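Gestville Table Setting
README, last updated 2025-07-17

Welcome, and thanks for stopping in! Gestville is a collection of 1,590 short clips about plates and bowls being moved on a taped tabletop, put together by Renzo Zuccaro. The dishes are plain ones in soft colours (cream, pink, pale blue, sage green), the sort you'd happily eat your porridge from.

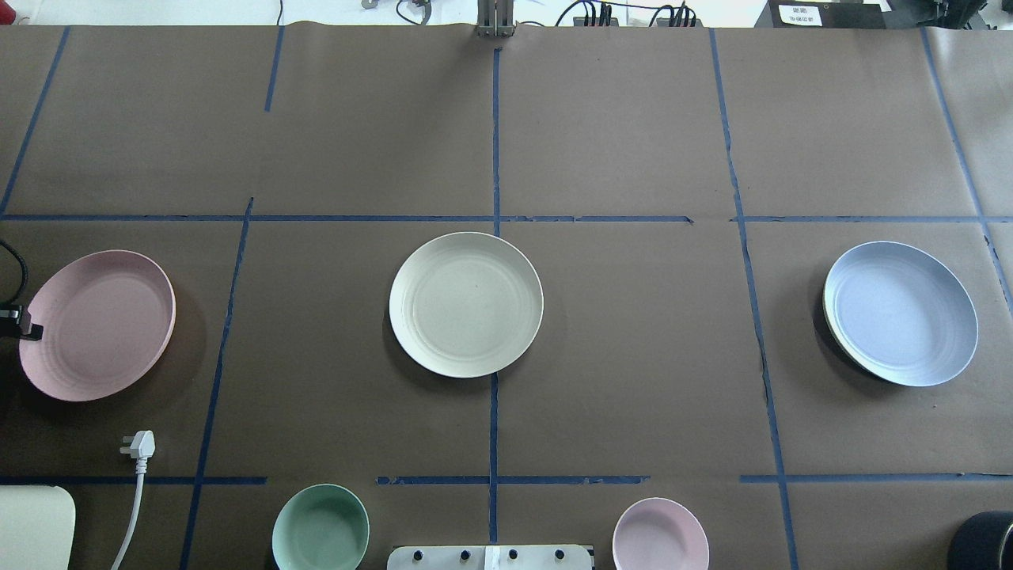
We began in May with 27 clips and got rather carried away after that. Each clip has its own folder, with a short note on which dish was moved and where it ended up.

The blue tape splits the tabletop into sections, and the notes use those sections as place names, so please have a look at layout.txt before you start reading them. 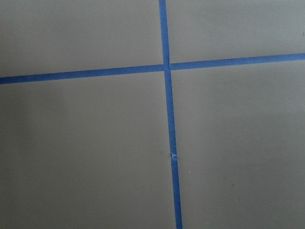

Do I need to download the whole collection?

Any folder can be fetched separately, and the notes open in whatever text editor you favour.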